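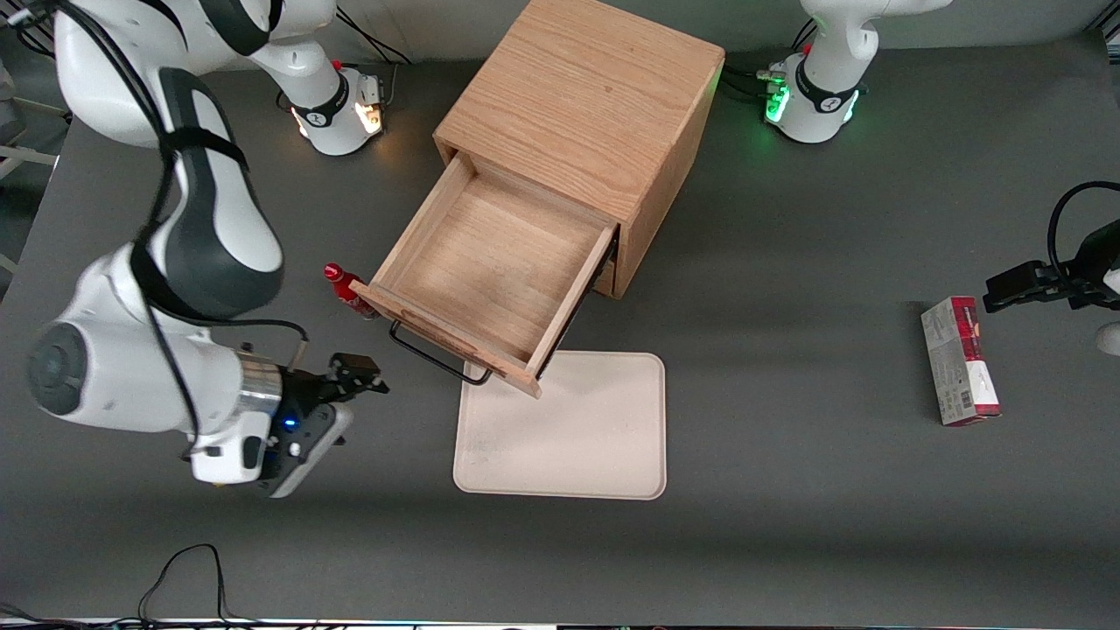

How to Fix a Wooden Drawer That Sticks

A wooden drawer that binds in its opening usually has one of three faults: the wood has swelled, the runners are worn, or the box has gone out of square. The repair is different for each, so find the fault before removing any material. Planing a drawer that is only swollen leaves it loose once the air dries out in February.

This page covers plain wooden drawers that slide on wooden runners or directly on the cabinet floor. Drawers on metal slides are covered separately.

What you need

Try square
Tape measure
Soft pencil or a stick of chalk
Sandpaper, 120 and 220 grit
Block plane, set fine
Hard wax block (we use Liltine; a plain white candle also works)
Wood glue and a bar clamp, only if a joint is loose

Step 1. Take the drawer out

Empty the drawer and pull it straight toward you. If it stops short, look underneath for a turn button or a small strip of wood acting as a stop. Do not lever against the drawer front. On most small cabinets the front is glued to the sides, and prying opens the joint.

Step 2. Check for square

Measure the drawer box from corner to corner both ways across the top. The two figures should match. A difference of up to 1/16 inch can be ignored. With more than that, the box is racked and sanding will not cure it. Go to Step 6.

Check the cabinet opening the same way. An opening that is out of square on a level floor often points to a loose back panel – refasten the back first and then measure again.

Step 3. Find the rub marks

Rub chalk along the outside faces of both sides and along the bottom edges. Slide the drawer in and out twice, take it out again, and look for places where the chalk has been wiped off. Shiny or darkened wood shows the same thing on an older drawer.

Marks along the top edge mean the drawer is tipping or is too tall. Marks on one side near the back mean it is running crooked, normally from uneven runner wear.
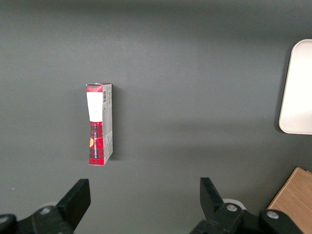

Step 4. Dry the wood

If the drawer only sticks in humid weather, bring it indoors and stand it on end in a heated room for 24 hours. Keep it away from radiators and direct sun. Try the fit again before cutting anything. Bare wood takes up moisture quickly, and a thin coat of shellac on the outside faces will slow the movement. Leave the running surfaces unfinished.

Step 5. Remove material and wax

Sand the marked areas with 120 grit wrapped around a flat block. Use the plane only if the drawer still binds after sanding, and take one shaving at a time. Plane from each end toward the middle to avoid splitting the corners. Finish with 220 grit and brush off the dust.

Rub wax on the bottom edges of the drawer and on the runners. Buff it lightly with a cloth. Oil and spray lubricants should be kept off bare wood – they soak in, raise the grain and collect dirt.

Step 6. Square up a racked box

Work any loose joint apart by hand and scrape off the old glue. Apply fresh glue, close the joint, and place the clamp across the longer diagonal. Tighten until both diagonals match. Wipe off the squeeze-out and leave the clamp on overnight.

Step 7. Refit

Slide the drawer in and check the gap at the front. It should be even from left to right. If one side sits low, glue a strip of veneer to the worn runner on that side, let it set, and wax it. Replace the stop last.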